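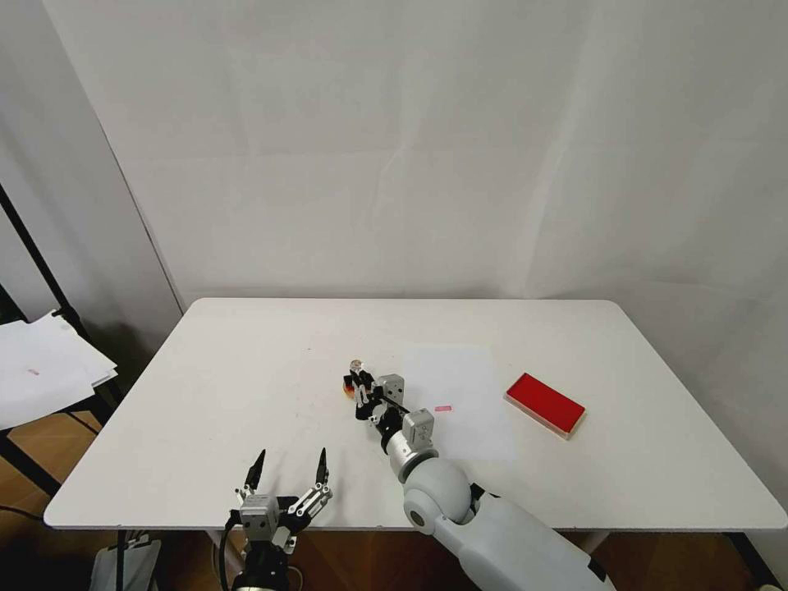

Listas > Papelaria e Carimbos > Mensagens > Almofadas e tinta

Pesquisar nesta lista Procurar

De: Orla Tully
Assunto: Re: carimbo pequeno a sair falhado num canto

Darragh, respondo por baixo.

Darragh Ó Dubhghaill escreveu no domingo:
> Comprei um carimbo Dralen pequeno, retangular, para marcar
> as fichas do arquivo. Nas primeiras folhas saiu bem. Agora o
> canto de cima fica claro e o de baixo fica carregado. Já lavei
> a borracha com água morna e sabão. A almofada é uma Feston
> vermelha, comprada na mesma altura. Tenho 499 fichas para
> marcar e ainda só fiz 82. Vale a pena trocar de almofada ou o
> problema é da minha mão?

Antes de comprar outra almofada, experimenta carregar o carimbo de outra maneira. Com um carimbo pequeno, um só aperto forte mete tinta a mais de um lado. Dá 2 toques leves, levanta a direito e só depois passa ao papel. No papel, pousa o carimbo direito, carrega por igual e não o balances.

Vê também o que tens por baixo da folha. Uma mesa muito dura perdoa pouco. Eu ponho um caderno fino ou algumas folhas soltas debaixo da ficha e o canto claro costuma desaparecer.

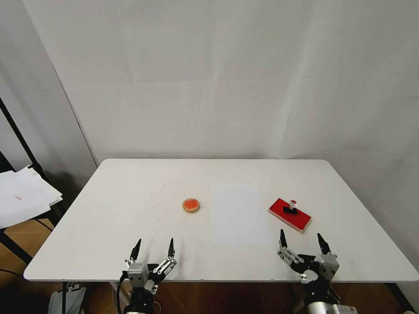

Quanto à arrumação, o erro que mais vejo é deixar o carimbo em cima da almofada entre uma série e outra. A borracha fica a beber tinta e a marca seguinte sai empastada. É o caso do carimbo de base preta que está em pé sobre a almofada vermelha retangular: para uma pausa curta não faz mal, para a hora de almoço já é demais. A almofada redonda, de tinta vermelho-alaranjada, convém guardar tapada quando não está a uso. E não uses o mesmo carimbo nas duas sem o limpar pelo meio, porque os tons são parecidos mas notam-se na ficha.

Sobre a lavagem: água morna serve, mas deixa secar bem antes de voltar à tinta. Eu limpo primeiro num papel de rascunho até quase não marcar e passo depois um pano húmido. Álcool não uso.

Se depois disto o canto continuar claro, vê se a borracha está bem colada à base. Tive um Orard com uma ponta levantada e andei 19 fichas a culpar a almofada. Colei-a e ficou resolvido.

A tinta Heitmann que perguntaste na outra mensagem não conheço. Se alguém da lista já a usou em almofadas Feston, que diga.

Orla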